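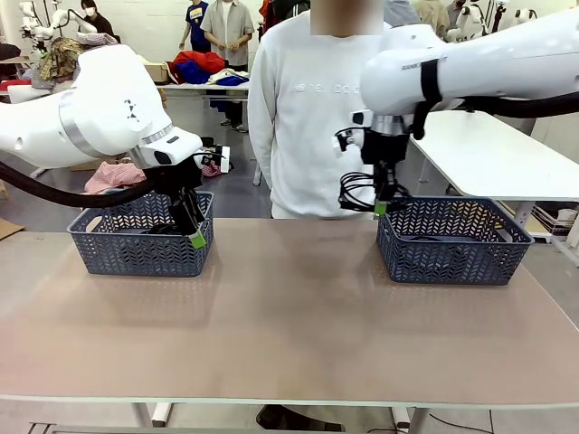 Two baskets, one table

Posted 2 October 2018

The laundry sorting in this flat has been on a two-basket system since May, and enough people have asked about it that I may as well write down how it works.

The baskets are a matched pair in dark blue plastic, rectangular, with a chevron pattern cut through the sides. The maker is Sanis. I bought them from the hardware shop in Grurkbridge after rejecting a taller Juvero model with a lid. The lid was the problem. Anything with a lid ends up with things on top of it, and then the basket below stops being used.

Open sides let air through, so socks that went in slightly damp from the line do not smell by the evening. They also show how full the basket is from across the room, more or less. Small items sitting low at the bottom are harder to see, dark ones in particular. I check from above before deciding that a basket is empty.

The rules are short. Left basket: things that still need a decision. Right basket: things that have had one and are waiting to be carried off. The gap between them stays clear and is used for folding. I tried pushing the baskets together to gain space at the ends of the table and it was worse in every respect. A folded shirt needs a flat area wider than itself, plus room for both hands, and the ends of a table do not provide that.

Table height matters more than I expected. The old one was a low coffee table and an hour of folding on it was enough to hurt. The present one is a plain long top, pale beige-brown, on thin white legs. It cost 300 with delivery, second-hand, and wobbles slightly at one corner -- a folded piece of card fixed that. I stand at the long side, in the middle, and can reach either basket without moving my feet.

The load per basket matters too. I weighed a few on the kitchen scales, in grams. A typical mixed lot of socks and underwear came to 985. A lot with one pair of jeans in it came to 1436, and at that point the basket was still under half full. Weight is therefore not the limit. The limit is whether I can find the second sock without emptying everything out, and for that a shallow layer is best. I now stop well before the halfway line.

Large items skip the baskets altogether. Jumpers, trousers and anything for the charity bag go in a pile on another surface, to be dealt with last. Putting them in first buries the small things and the sorting has to be done twice. A cardboard box is adequate for the charity bag stage and costs nothing.

A full session takes around 60 minutes, including carrying. Before the change I did not time it, so I have no comparison to offer.

Outstanding problems: the rims collect fluff, and the cut-outs catch on bra hooks and the occasional zip. A pillowcase laid inside as a liner solves the second but defeats the airflow. I have ordered a mesh liner from Đồng, which should fit if their measurements refer to the inside of the basket -- the listing does not say. If it is too large I will trim it and hem the edge.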